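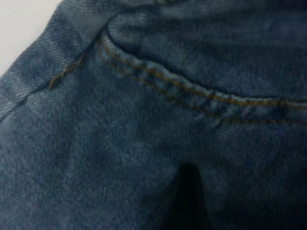

*Wrist view, pocket edge on the denim, with a loose gold thread by the side seam*

**Narkell folding kit – trial checklist, Drovemholm, October**

- [x] Guards and stop button tested. Lovely big button, easy to find with gloves on.
- [x] Grip pads clean, 30 minutes into the shift
- [ ] Loose threads trimmed before pickup. Please do this one, friends – the manual asks for anything over 20 mm to come off, and I'd go shorter on jeans.
- [x] Wrist cable clear of the joint at full reach
- [ ] Lens wiped. Still a bit soft for my taste, so I've written to Stumau about the focus.
- [ ] Pad wear logged (next change at 2,000 picks)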